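Fingers for thin round stems – what is everyone running?
Bench Arms and End Effectors > Grippers

stemwinder_ok
Posted 1/3/26

Happy new year, all. I've been meaning to write this up since October and kept putting it off, so get yourself a coffee, I tend to go on.

We have a two-arm cell, both arms on a front rail, one camera on each wrist, and the job we keep coming back to is flower arranging. Artificial stems, one vase, take them from a pile and stand them up. It looks like a toy task and it has eaten more of my evenings than anything else I've set up. The stems are thin, they roll, and the heads are heavy compared with the rest, so a grasp that would be fine on a pencil lets the whole flower swing round and point at the floor.

What I'm trying to decide is whether to stay with the open-frame fingers that we have on both arms now, or move to the Otholm soft pads that a few of you have recommended. I have a set of each. I've also got an opinion on wrist cameras, but I'll get to that further down.

The single rose is my favorite test, with the right arm holding low on the stem and the left arm over by the rest of the bunch.

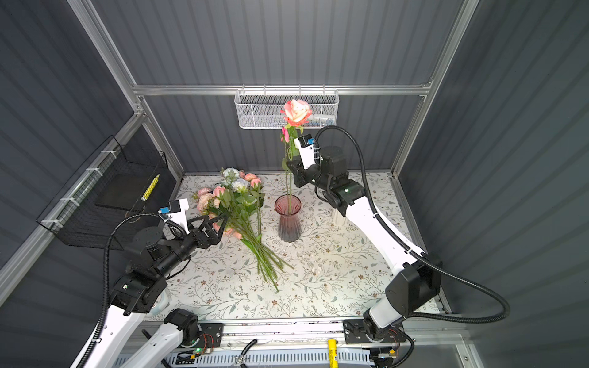
stemwinder_ok
Thread starter, cell builder and general tinkerer

Where the hand holds the stem matters a lot more than I expected. Just above the rim you get good control over where the bottom goes, but the bloom is a long way up and any twist in the wrist gets multiplied by the time it reaches the top. Hold higher and the bloom behaves nicely, and then you can't place the bottom end to save your life. I've settled on low and slow.

The open-frame fingers have a lot going for them. The wrist camera can see between them, they're stiff, and they'll go into a bunch without pushing everything aside. Their weak point is rotation. Two fingers on a thin round stem is very nearly a hinge! The Otholm pads wrap a little and stop most of the turning, but they're fatter, and I lose sight of the stem right when I want it most.

So, what would you do?

mudlark77

Lovely write-up, and I'm going to disagree with nearly all of it, sorry.

I wouldn't touch the soft pads for this. I ran a set for 1,159 cycles on plastic tubing and by the end the surface had gone shiny and the grip was worse than bare fingers. Stiff fingers with a shallow V cut across the face will hold a round stem very well, and the V does the centering for you. File it by hand if you have to. Mine took me one afternoon and a lot of tea.

pennyroyal_b

I'd go the other way from mudlark. A V groove is great if the stem arrives square to it. In a pile on a cloth they come at every angle, and when one lands across the groove you're holding it by 2 little corners. Soft pads don't care. Yes, they wear, so change them. I count them as a consumable, same as gloves.

What I would ask is what controller you're on. Half of what people blame on fingers is the gripper closing at full effort and then backing off. I had exactly that with the Cultex board until I set a proper current limit. It shipped at 1,000 on whatever scale they use, and I have mine turned down a long way from there.

mudlark77

Fair point about the angles. I feed mine from a rack, so they always come in square, and I forget that other people don't. Still not buying pads though.

stemwinder_ok

Thank you both, this is just what I was hoping for. Pennyroyal, it's the Menmont controller on both sides, and I do have a limit set, but I've never looked at what it does after it reaches the limit. I'll log it.

Now for the camera part, which goes with the full vase. One rose on its own is easy to see. Once there's a proper bouquet in there you have leaves and petals in front of everything, and the two grippers come in from either side with the vase between them. I've had long arguments with myself about whether the wrist view is worth anything at that distance, or whether the fixed camera should be doing all of it. 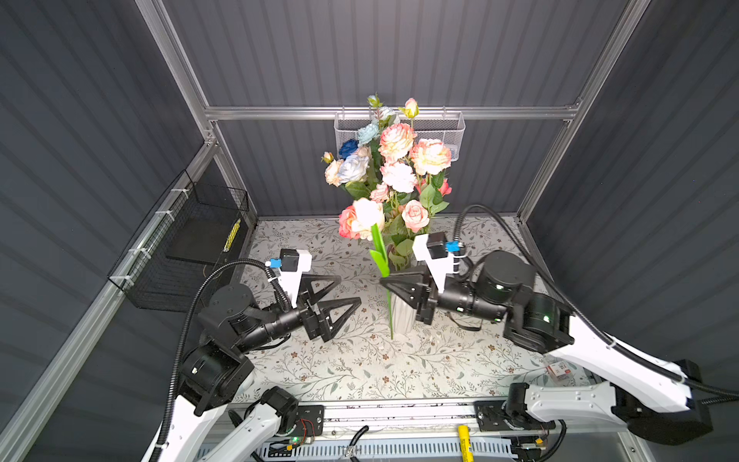 Wrist camera or fixed camera for the last few inches?

gantry_goose

Both, and I'd switch between them by distance. Look at that tulip at the front left, the one leaning out with its stem hanging past the lip of the vase. From outside the cell it's plain as day. I'd bet that a camera sitting over the right gripper, tucked in beside the neck like that, has a hard time finding it behind all those roses and peonies. The left one has a better chance.

I'd also think about the cloth. A leafy vine print under leafy green stems is a hard background for any segmentation, and I went through the same misery with a striped one. If you're doing it on purpose to make the task harder, good for you. If you aren't, try a plain gray sheet for a day and see what happens to your numbers.

pennyroyal_b

Leave the cloth! If it works on that it'll work on my kitchen table, and that's the version I'd want to read about.

gantry_goose

You can have a fancy cloth after the fingers are sorted, is all I'm saying. One thing at a time or you'll never know which change helped.

tilly_torque

Can I put in a word for a middle option? The Ondieki inserts are a thin rubber strip that goes over the stiff finger, so you keep the open frame and the view through it and you get some of the grab. I've been through 4 pairs and the glue is the weak part, so tie them as well. They won't stop a heavy bloom from swinging, but they slow it down enough that the other arm can come in and steady it. With two arms you may as well use the second one.

mudlark77

That I could live with. Strip over a V, even.

stemwinder_ok

Tilly, I'd never heard of those and I've just ordered a pair. My plan is to try the rose first with bare fingers, then the strips, then the Otholm pads, with the same grasp height each time and the floral cloth left where it is (sorry, goose – gray sheet goes second). If anyone has a preferred way of measuring stem rotation without gluing a marker on the petals, please tell me before I start, because I'd hate to do the whole lot twice.

gantry_goose

Put a bit of tape on the stem below the leaves, like a little flag, and read the angle from the fixed camera. Ugly, but it has always been good enough for me.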